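3.2 床面作为临时整理台

在我们走访的住户中，叠衣服很少在专门的台面上进行。入户记录覆盖39户，其中多数家庭把晾干的衣物先堆到床上，再一件件摊开、抚平、折叠。床的优点是面积大，高度大致在成年人的膝盖以上，衣服落下去也不会弄脏。缺点同样明显：床面柔软，下面还铺着被褥或床单，衣物摊开以后底部随之起伏，折痕不容易压实。受访者Graciela Vergara在访谈中提到，她叠衬衫时会改到书桌上，叠厚衣服才用床，“厚的东西放哪里都不平，不如放在宽的地方”。

厚衣物在本次记录中单独编码。我们把带绒里的外衣、夹层外套和加绒卫衣归为一类，理由是它们的折叠步骤与单层衣物不同。单层衣物的正反两面手感接近，翻面只影响外观；带绒里的衣物内外两层的摩擦力相差较大，绒面互相贴合时不易滑动，外层面料则容易从绒面上滑开。图3所示为一件炭黑色外层、白色绒里的衣物，在床上处于部分敞开的状态，绒里露出一大块，表面有褶皱，旁边一段深灰色布料上也有较深的斜向皱纹。 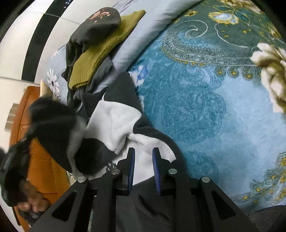

图3 床面上的绒里衣物

这类衣物的整理通常从确认里外开始。深色外层与浅色绒里反差大，辨认里外并不困难，难的是找到领口、下摆和袖口各自的位置。衣物从洗衣篮或晾衣架取下后，袖子常有一只翻在里面，另一只压在衣身下面。编码员在观看记录时，把“找边”定义为从第一次接触衣物到双手分别握住两处可用边缘为止的过程。绒里衣物的找边时间普遍长于单层衣物，单次记录中最长的一例为50秒，该例中整理者先后把衣物提起两次，又放回床上重新摊开。

提起和抖动是另一个常见动作。整理者抓住衣物一侧，向上拉离床面，让折在里面的部分靠自重垂下来。单层衣物抖动一次多能展平；绒里衣物较重，又不易垂直，往往需要改用手掌从中间向两侧推。有20户在访谈中表示平时不抖厚衣服，原因包括掉绒、手臂累，以及房间里空间不够。床边若还放着椅凳一类的家具，抖动的幅度也会受限，整理者多半只提起衣物的一角，或者把它朝床的中央移一移再动手。

折叠方式上，各户差别较大。最常见的做法是先把两只袖子折向背面，再将衣身对折；也有住户不折袖子，直接从下摆向领口卷起，卷好后塞进收纳袋。Teltach小区的住户更多采用后一种，可能与该小区卧室衣柜较浅有关，Ibarra一侧的老式住宅则以平叠为主。由于两处样本数量不等，我们未对此差异作统计检验。

需要说明的是，床面整理有一个顺序上的问题。衣物成堆放在床上时，上层的先被拿走，厚衣物因体积大常被推到一边，留到最后。到这时床面剩余空间反而更大，但整理者已接近完成，动作趋于简化，厚衣物的折叠质量因而偏低。2月的补充记录中，我们请部分住户先叠厚衣物，结果将在3.4节与收纳位置一并讨论。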